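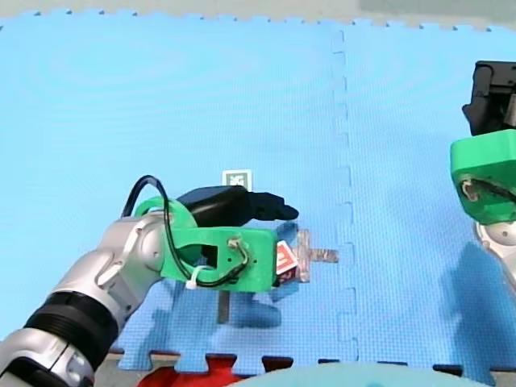

Two arms on the foam mat, green housings fitted, cable zip-tied on the left one.

Jarka cell: handling rules, draft 4
Maintainer: Liette Dufour
Last edited: 2024-04-13

Read before using the logs

The folder holds 1000 episodes. Govex's summary sheet calls 99 percent of them "compliant." I would not repeat that figure. It means an operator ticked a box, and the box does not say which rule was checked.

Rules we do enforce

- Cables get tied to the housing before power-on. Leave slack for the wrist.
- One person holds the stop button and does nothing else.
- Marker cards stay put for a whole batch of 50.

Rules we only claim to enforce

- Minimum gap between arms. Amrit Gagnon wrote one in May and it has never been tested at full speed.
- Printed part inspection. No pass criteria exist yet.

Do not cite this file as a safety standard.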